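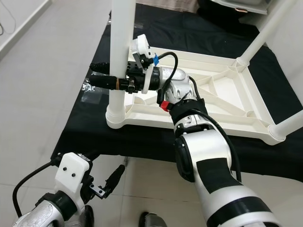
Ein Dokumentarfilm brauche überhaupt keinen Sprecher, die Bilder müssten das allein schaffen, hieß es gleich in der ersten Stunde aus der letzten Reihe.

Kapitel 6
Die Stimme aus dem Off

Ich habe damals genickt, weil ich das selbst jahrelang geglaubt habe. Dann kam mein Film über die Fährleute von Gashaw: 73 Minuten, 14 Drehtage, kein einziges Wort Kommentar (ich war sehr stolz!). Nach der Vorführung fragte mich eine Zuschauerin, warum die Fähre am Ende eigentlich eingestellt wird. Tja. Im Film erfuhr man es nicht, ich hatte es beim Schneiden einfach immer mitgedacht.

Seitdem schreibe ich für jeden Rohschnitt einen Probekommentar, auch wenn ich ihn später wieder wegwerfe. Beim Nachfolger »Havex im November« sind davon sechs Sätze übrig geblieben, und um den vierten streite ich mit mir noch heute.

In diesem Kapitel geht es darum, wie so ein Text entsteht: wann er vor dem Bild kommt und wann danach, wie viel Pause er verträgt und was passiert, wenn die Stimme mehr weiß als die Leute vor der Kamera. Den Rohschnitt von »Havex« nehmen wir uns Satz für Satz vor, mit allen Streichungen, auch den peinlichen. Wer Kapitel 5 übersprungen hat, liest bitte vorher den Abschnitt über den O-Ton nach, sonst wird die erste Übung ziemlich zäh.

6.1 Wer spricht da eigentlich?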